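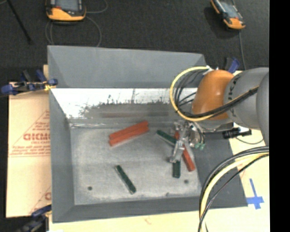

Saturday, August 6, 2022

Went in for half a day with the building mostly shut. The air handling goes off on weekends, so it was warm by ten. Restarted the arm controller, ran the joint check, rewrote the pick script to log the approach angle for every attempt. Should have been logging it since the start. The older logs have grasp width and result and nothing about angle, so they can't tell me what I want to know.

Task as before: long narrow blocks, red and green, loose in the gray metal bin, take them out one at a time. Damir Gashi calls it the cutlery drawer. He isn't far off. A long thin part lying alone on a flat floor is easy. Put a second one against it lengthwise and the fingers have nowhere to go on that side. The planner then has to choose between gripping the pair across both widths, gripping near an end, or pushing one away first. It can do the first two. The push was added to the script last month and I don't trust it.

Ran 74 attempts. 15 failed on the first try. I sorted the failures by cause over lunch and they are less random than I expected. Most were side-by-side blocks where the planner went for the seam. A few were blocks near the sloping walls, where the palm would have hit the slope before the fingers reached depth, and the collision check correctly refused. I count a refusal as a failure. Damir doesn't. We had this argument in the spring and I see no reason to reopen it by message on a weekend. If a person at a packing station stood there and declined to pick up a part, the part would still be in the bin.

Two of the failures I can't sort. The fingers closed, the width reading said block, the lift started, and the reading went to zero on the way up. Both were green. The sample is too small to say anything about color. The green ones do read worse for the depth camera, being darker, but the pose estimates for those picks look fine in the log. Finger pads possibly worn. Will swap them before the next run and change nothing else.

The shiny part of the inner wall is still a nuisance. The detector put a phantom red block on it early in the session, a low-confidence one, below threshold, so no motion resulted. A matte liner would remove the problem. Esther Mugo is against a liner on the grounds that the people who would buy this have shiny scuffed bins and will not line them. She is right, and I would still like a liner for one week so I can separate the reflection cases from the rest.

Cycle time: 17 seconds per pick, median, including retries. I timed myself with the same bin afterward, using one hand and not hurrying, and stopped bothering to record it. There's no useful comparison. I wasn't looking at the bin for most of it.

That stayed with me on the drive home. The question I get from relatives, and from the Skotbridge people every time they visit, is whether one of these can do a real job yet. Skotbridge mean kitting: take parts from bins, lay them in a tray, next tray. My sister means the dishwasher. I give both of them the same answer in different words and neither is satisfied.

For kitting, a qualified yes. The parts are known, the bin is clamped, the light doesn't change, and someone is on shift to clear a stuck part. Under those conditions the success rate I got today is poor but fixable, and the fixes are ordinary engineering: better seam handling, a push that works, new pads. The Nørgaard cell has been doing something similar with castings and their trick is mechanical. They shake the bin between picks. Parts that were jammed together come apart and the planner gets a fresh arrangement. It is crude and I would do the same if our bin weren't held down at the rim with clamps. I asked Esther whether we could mount the whole thing on a shaker plate and she said to ask again when there is money for a plate.

For the dishwasher, no. I tried to write down why, for my own use, without falling back on "it's harder."

Every object in a sink is a new part. Some are wet, some have food on them, some are glass and barely exist to a depth camera. They nest. A fork under a plate can't be seen until the plate is moved, and the plate can't be moved until whatever is on it has been moved. I have two colors of one shape and my planner still goes for the seam.

There is also no one on shift. In the lab I stand there with a pendant in reach. When a grasp goes wrong I stop it, nudge the block with a finger, and resume. I did this today on the refusals near the wall and logged each as an intervention. A kitchen machine that needs that is a machine plus a person standing in the kitchen, and the person could have loaded the dishwasher.

And the cost of an error is different. A dropped block is a line in a file. I don't have a figure for what an acceptable breakage rate would be at home. My guess is that people would put up with one glass a year and return the thing after the second.

Onau sent round their video of towel folding again, newer cut. One towel, plain table, sped up – the multiplier is in small type in the corner. Decent work all the same. The corner finding is good and I'd like to read how they do it. Folding may come before dishes, if only for the reason that a badly folded towel is still a towel.

Nuvero's quote for the other gripper arrived. Longer stroke, slimmer fingers. Slimmer fingers would get into a seam that ours can't, at some loss of stiffness. Forwarded to Esther without comment.

Before leaving I checked the cable run under the arm. The lower bundle crosses the near corner of the bin on the right side. It hasn't snagged so far, though I would be happier with it tied back. Didn't do it today. Any change to the dressing means repeating the payload calibration and I wanted lunch more.

Monday: pads, then the same run again with the same seeds. Then turn the push off completely and see whether the number moves. If it doesn't, the push comes out of the script.

Back up the logs first. Last time I forgot.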